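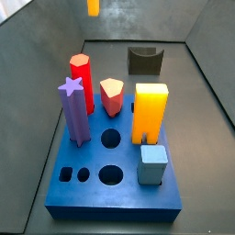
Mirela Magalhães said that a girl who bowled that slow had no business opening the bowling against Grollow, and that she would say so to anyone who asked, and to a fair few who hadn't. She said it at the tea table, with the big brown pot in her hand, so that people had to stand and wait with their cups held out until she was done.

Paula Bogdan heard all of it through the open window of the changing room, where she was lacing her boots. She had been slow all her life. When she was small her grandmother used to roll oranges down the hallway at her, and Paula rolled them back so gently that some of them never arrived, and the cat would walk over and sit beside them. At Hanitz the other kids ran in from the sight screen and flung the ball down with their hair in their eyes. Paula took a few steps, turned her wrist over, and let it go as if she might want it back.

But Radu Ardeleanu was captain, and Radu had made up his mind on the bus, somewhere past the Vovudau bridge, with his cheek against the glass. Grollow had two opening batters who loved the ball coming on quickly. Everybody in the valley had been bowling quickly at them since spring, and they had got fat on it, he said, like geese.

"So I open," said Paula.

"So you open," said Radu, and went back to sleep, or at any rate closed his eyes.

It was a soft gray sort of afternoon, the kind where the dew seems to have hung on past lunch out of pure laziness. The ground at Hanitz slopes toward the creek, and a visiting fielder at the bottom end can't see the feet of the batter at the top end, which has led to words over the years. Lăcrămioara Bogdan had her folding chair under the walnut tree, as she'd had since 2000, when her husband was still rolling the pitch every evening after supper. She kept score in a school notebook. The club had a proper scorer and a proper book, but if the two disagreed at the close, people tended to wander over to the walnut tree and see what she had. 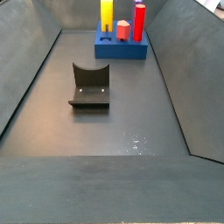

Her husband had been a slow bowler too, and this was the part Paula liked to hear on winter nights, when the stove was going and there was nothing on. He'd had a ball he called the late one. It came down looking exactly like the others, and the batter would lean forward to meet it, all friendly, and it simply wasn't there yet. "He would wait for them to be polite," Lăcrămioara used to say, "and then he'd get them out." She had never been able to explain how it was done. He held it farther back in the hand, she thought, or else he breathed out. She had only ever seen it from the walnut tree.

The first over went badly. Paula's fingers were stiff, the ball was new and slick as a plum, and Virgil Manole, who opened for Grollow and had forearms like fence posts, hit her twice into the creek. The small boys went in after it with their shoes on, delighted. At the tea table Mirela put down a plate of sandwiches in a meaningful way.

Radu strolled over from mid-off, taking his time, and rubbed the ball on his trousers. He talked about the bus. He thought the driver had taken the long way around so he could look at his cousin's new roof. Then he handed her the ball and strolled back, and that was all the captaining he did, and Paula was grateful to him for years afterward.

She bowled on. The second over cost little and the third cost nothing at all, and Virgil started to tap his bat on the ground between balls. It was a Kurup, a lovely old thing gone the color of toast, and he had a habit of looking at it sternly whenever he missed. He was looking at it a good deal now. 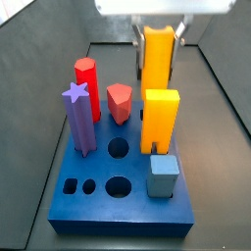 Did she know how to bowl the late one? She had tried it in the nets all summer and it had come out right perhaps twice, both times with only the net there to see it.

Still, she thought about her grandfather breathing out. She had always taken that for one of her grandmother's little fancies, like the business about the moon and the cabbages. She walked back to her mark, set the ball a little deeper in her palm, and came in with her few short steps. As her arm went over she let all the air go out of her, the way you do when you finally sit down at the end of a long day.

Virgil leaned forward, all friendly. His bat came through in a big handsome curve and finished up over his shoulder. Then the ball dropped, and turned a little, and knocked against the middle stump with so small a noise that the umpire had to walk down and look. One bail had come off. It lay in the grass. Virgil studied it, and the bat, and then Paula, and he laughed out loud and tucked the Kurup under his arm, and on his way past he told her she ought to be ashamed of herself.

Hanitz didn't win, I'm sorry to say. Grollow's lower order swung at everything and dragged the total up to 200, and the home side finished 14 short, with Radu run out after a misunderstanding he still brings up. There was soup afterward, and somebody's uncle with an accordion, and the boys' shoes lined up steaming by the stove.

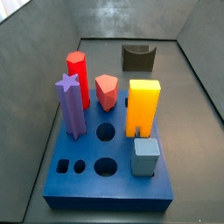 Slow is one thing, Mirela allowed over the washing up, but that was slow on purpose, and she supposed there might be something in it after all. Then she gave Paula the last of the plum cake wrapped in a napkin and told her to share it, though she didn't say with whom.

Paula carried it down to the walnut tree. It was getting dark by then – the bats were out over the creek – and her grandmother had closed the notebook and was sitting with both hands on the cover, looking at the pitch.

"You breathed out," said Lăcrămioara.

"You could see that from here?"

"I could see your shoulders." She broke the cake and took the bigger half, as she always did. "He used to drop the left one. You'll want to work on that."

They folded up the chair and went home by the creek path, Paula carrying the chair and her grandmother the cake, talking about shoulders most of the way.

Reading time: 3 minutes

Contact | Copyright, all stories remain with their authors | Back to top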